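Warkell Household Tips
Sports gear and soft cases: cleaning, drying, storing

Posted Mon 20 August

Quick one this week, school holidays and I've got 65 other things on. Most of you wrote in about smells. Bat cases, shin pads, the bag that lives in the boot. So, in no particular order.

Smelly cases

Empty it first. Properly, every pocket. Old grip tape, lolly wrappers, the lot. Shake it out over the grass. Bicarb inside, zip it shut, leave overnight, vacuum in the morning with the skinny nozzle. Two goes if it's bad. Don't bother with perfume sprays, you just get feet and lavender.
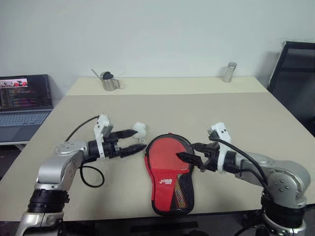

Bright colours bleed, learned that with a maroon gym bag and a good white towel. Test a hidden corner with a damp cloth before you do anything wetter. A red paddle case like this one, for table tennis, I'd keep right out of the washing machine. Cool water, drop of dish soap, soft brush, small circles. Go over it again with plain water or the soap dries sticky and picks up every bit of fluff in the house. Stand it open somewhere shady. Full sun fades them, one April I left a tennis bag on the line for a week and it came back two colours.

Zips

Candle stub or a pencil along the teeth. Work it up and down a few times. If the slider's gone loose, squeeze it very gently with pliers, both sides even. Gently!! I have snapped three. Salt water is murder on metal zips so rinse after the beach.

Storing flat

Soft cases get a permanant crease if you jam them upright behind the door. Lay them down, nothing heavy on top. Shelf is good. Under the bed is fine if you don't have a dog. Hard ones can go anywhere, they don't care.

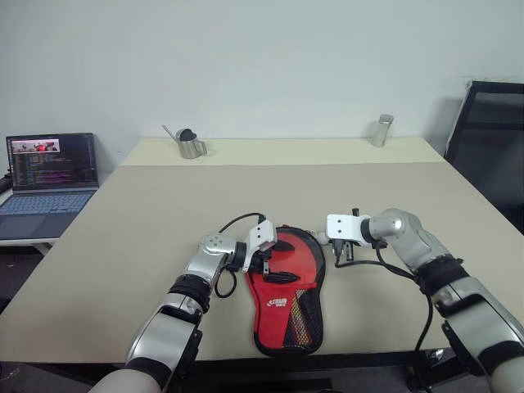 Stuffing things so they keep their shape

Newspaper works but the ink comes off on pale linings. Tissue paper is better. For toes of shoes, gloves, the fingers of keeper's mitts, I like a tuft of something white and fluffy. Cotton wool, or the insides of an old cushion. Pull it apart first so it's not a hard lump. Cotton wool holds damp so swap it out, cushion filling dries quicker. One dead Vandenberghe pillow from the spare room has lasted me years, keep it in a bag with a knot in it. 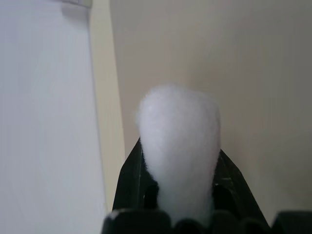

Rubber and grips

Wipe with a barely damp cloth, let it air, then put it away. Never on the heater. Never in the car in January, glue lets go and the whole edge peels. Leather grips want a tiny bit of conditioner, tiny, or they go slimy.

Mould spots

White vinegar, 200 mL in the same of water, dab dont scrub. Do it outside. Leave an hour, wipe, dry right through before it goes back in the cupboard. If the spots come back the padding's got it and I'd chuck it, sorry.

Next week, jar labels and how to get the gunk off.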